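Unit 3: Individual Study Spaces

Reading before class: course packet, the Lavness chapter on partitions and sight lines. Bring your floor plan from Unit 2.

Types of individual seating

Open table. Cheapest per seat, easiest to clean, loudest. Readers spread out and one person with a lot of books can take two places.

Single desk by a window. Popular, hard to number, hard to wire.

Carrel. A desk closed at the back and sides by panels. Takes more floor than a table seat. Readers stay longer in carrels, so turnover is slower and the seat count matters more.

Parts of a carrel

For the exercise you need the right names. The back panel is the partition. The strip along its top edge is the rail, and number plates usually go on or just under it. The side panels are also called wings. A lidded opening in the desktop for cables is a tray or a grommet, depending on the supplier. Plustano calls all of them trays and Wavia uses both words in the same catalog, so check the drawing.

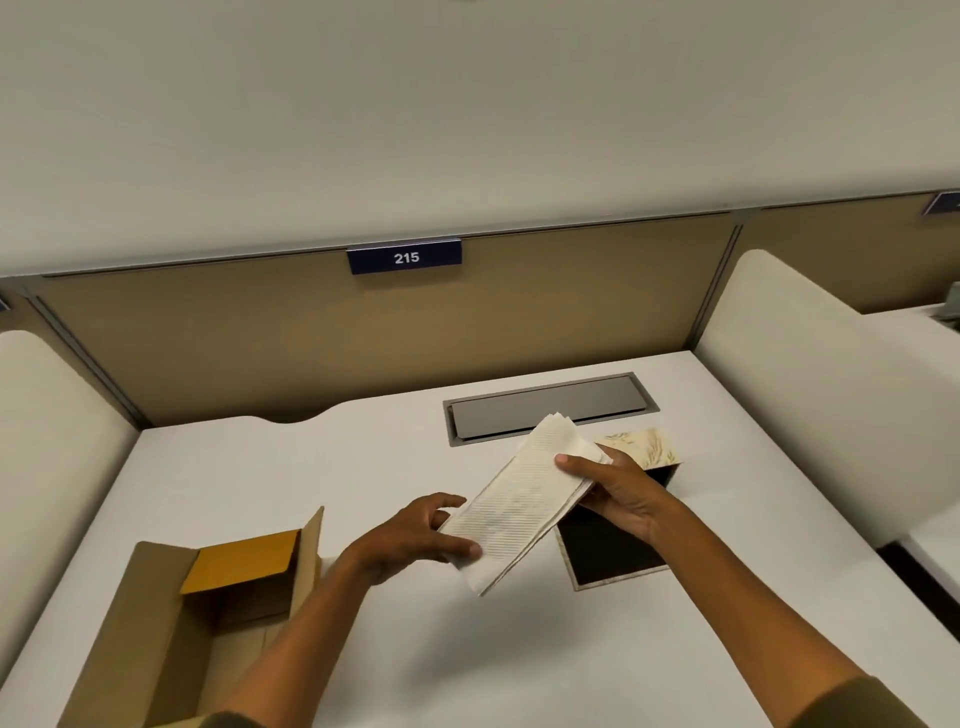
Depth is the measurement students most often get wrong. Measure from the front edge to the partition, then subtract anything set into the top. A reader working with loose sheets needs clear space in the middle of the desk for both forearms and the stack. Cable openings belong at the back.

Numbering

Number by floor first, then by seat. The plate should be readable from the aisle with someone sitting down. Use plain figures with strong contrast. Do not reuse a number after a carrel is removed.

Exercise

The Karamanlidis reading room has 19 carrels in one row and an open area at the end. Draw the row, number it, and mark the power supply. Then replace 3 carrels with an open table and write a paragraph on what readers gain and lose.

Hand in the drawing and the paragraph together, stapled.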